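**Luler presenta Gendora, sin prometer robots autónomos**

Olmedo, marzo. - Luler ha grabado 2589 demostraciones manuales para enseñar a un brazo robótico a ordenar puestos de oficina. Quince personas repitieron las tareas con una pinza de mano. Bosico, socio del proyecto, prevé un piloto de 70 días.

«Tener muchos ejemplos no prueba que el robot sepa hacerlo - eso lo dirá el piloto», advierte Sumeya Kumsa, responsable de Gendora. Luler no dará porcentajes de acierto hasta entonces. 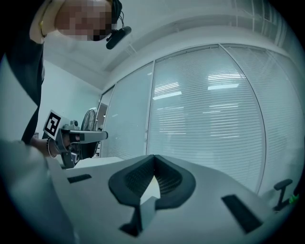

Demostración con pinza de mano y cámara en la cabeza. Foto: Luler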